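4. Light letters on dark objects

4.1 Material and procedure

The first part of our study used printed cards only. In this section we turn to names that are fixed on real objects, where the reader cannot choose the paper, the lamp or the distance so freely. We worked in the reading room of the Narkwood library, with 50 adult readers who had already completed the card test. All of them wore the glasses they normally use for reading, if they use any.

Each reader was shown short product names on strips of dark plastic. The names were set in two typefaces: Imix, which has open counters and a rather heavy stroke, and Korevero, which is narrower. The strips were placed on a grey table under the ordinary ceiling lamps. The reader was asked to say the name aloud and then to spell it. We did not correct any answer during the session.

Thu Vũ wrote down the spelling and Vinh Doãn changed the strips, so the reader never saw the next name before its turn. When a reader asked to see a strip again, this was allowed one time. The first session, on 6th February, was used to practise the procedure and its answers are not included in the results.

4.2 Results

We collected 471 answers. Of these, 390 were spelled correctly, including the capitals, and 69 contained one error or more. In the remaining 12 cases the reader preferred to give no answer. Korevero received more wrong spellings than Imix, and most of these errors concerned the letters n and r when they stood next to a round letter. Several readers told us that the white stroke seemed to grow and to fill the small spaces. The same effect was described by Lại for shop signs, although the letters in that work were much larger than ours.

We had expected that long names would be the most difficult. This was only partly true. A long name made from two known words was usually read without trouble, while a short invented name was often spelled in a wrong way even by readers who had pronounced it well. It seems that the readers looked for a word they already knew and stopped looking when they had found one. In the interviews after the test, a retired bookkeeper explained that she "reads the front and guesses the back", and we think that many of the others did the same.

4.3 Capitals inside a name

A capital letter in the middle of a name has two uses for the reader. It shows where the second word begins, and it gives the eye a tall shape to hold on to when the ground is dark. For this reason we kept the inner capital in all the joined names of our set, also where the owner of the name does not always write it. The label in Figure 1 follows this pattern: "GenRobot" stands in white letters on a black bar, and the R divides the name before the reader has to think about it. The figure also shows a difficulty which our plastic strips did not have, namely that several shiny silver parts share the view with the lettering and may draw the eye first. Our strips had no metal near them, and the rate of correct answers given above should be read with this limit in mind. We intend to repeat the test in April with strips mounted beside polished screws and caps, and with the same two typefaces.

Figure 1. White lettering with an inner capital on a dark object. 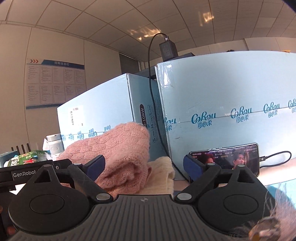
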